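3. Onde a gente trabalha: a bancada e a cor do fundo

Antes de entrar no método, preciso falar da superfície, porque metade das discussões que tive com o Miklós Major durante este estudo foi sobre ela.

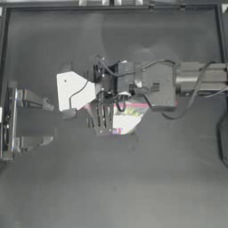 Figura 3. Superfície de trabalho cinza fosca.

3.1 Por que cinza, e por que fosco

Quem restaura papel costuma herdar a mesa de quem veio antes. Eu herdei uma branca, brilhante, linda nas fotos do ateliê e péssima para tudo o mais. Passei anos achando que o cansaço no fim da tarde era coisa da idade (e um pouco é, vá lá), até que a Erzsébet Bíró me perguntou, no meio de um café, se eu já tinha tentado avaliar o mesmo tom de papel em cima de dois fundos diferentes. Tentei naquela noite mesmo e fiquei até meio ofendida com o resultado! A mesma folha, um creme bem comportado, parecia suja no branco e quase luminosa no cinza.

O efeito é conhecido de qualquer pessoa que estudou cor: o olho julga por contraste com a vizinhança. O que me interessava era saber quanto disso atrapalha na prática, quando a gente precisa escolher um papel japonês para remendar uma margem e a diferença entre um bom remendo e um remendo visível é um nadinha de amarelo. Por isso montei o teste com material do fundo Dorner, que são cartas comerciais e recibos, nada precioso, mas com uma variedade de papéis que dá gosto.

3.2 Como fizemos

Participaram 23 pessoas, todas com alguma prática em conservação, algumas bem mais do que eu. Cada uma recebeu seis fragmentos e uma cartela de papéis de remendo, e tinha de escolher o par mais próximo para cada fragmento, primeiro sobre fundo branco e depois sobre cinza fosco, ou na ordem contrária. A ordem foi sorteada. A luz ficou igual o tempo todo, com a janela tapada, o que rendeu reclamações (setembro, calor, sala fechada, vocês imaginam).

Duas pessoas não terminaram a segunda rodada, então os resultados que discuto adiante são de 21 participantes. Pensei em aproveitar as rodadas incompletas de algum jeito, mas o Miklós foi contra e no fim acho que ele tinha razão, a comparação é sempre da pessoa com ela mesma.

A cartela foi a parte mais trabalhosa. Partimos do catálogo da Gál, que é organizado por gramatura e não por cor, e fomos reordenando à mão. Para os tons intermediários tingimos amostras com o corante Fliltutano bem diluído. Recomendo anotar a diluição na hora, a lápis, no verso da própria amostra. Eu anotei num caderno à parte e perdi uma manhã inteira tentando descobrir qual tirinha era qual.

3.3 O que apareceu

No fundo branco, quase todo mundo escolheu remendos claros demais. No cinza, as escolhas ficaram mais próximas do tom do fragmento e, o que me surpreendeu mais, mais parecidas entre uma pessoa e outra. Com os papéis muito escurecidos a diferença some: ali o fundo importa pouco e o que manda é a textura, que a nossa cartela representava mal. É uma falha do desenho, assumo.

O brilho merece um estudo à parte. Uma superfície lisa e reluzente joga luz por baixo do papel fino e muda a leitura das fibras, mesmo quando a cor é neutra. A Erzsébet defende que isso pesa mais do que a cor em si, eu ainda não me convenci. Testamos rapidamente uma placa cinza com verniz e vários participantes torceram o nariz, mas foi no fim do dia, com pouca gente, e não me sinto à vontade para tirar nada daí.

3.4 Uma observação sobre custo

Trocar a bancada inteira é caro, e muito ateliê pequeno vai parar de ler aqui. Calma! Uma folha grande de cartão cinza fosco por cima da mesa já resolve boa parte do problema, desde que fique bem plana e seja trocada quando começar a manchar. O arquivo da Gokmont, que tem 2.000 documentos na fila de tratamento, adotou essa saída enquanto espera verba para móveis novos, e a equipe de lá me contou que agora estranha quando volta para a mesa antiga. Eu também estranho. A minha branca virou mesa de embalagem, e na próxima seção explico como repetimos a comparação com luz natural, de janela aberta.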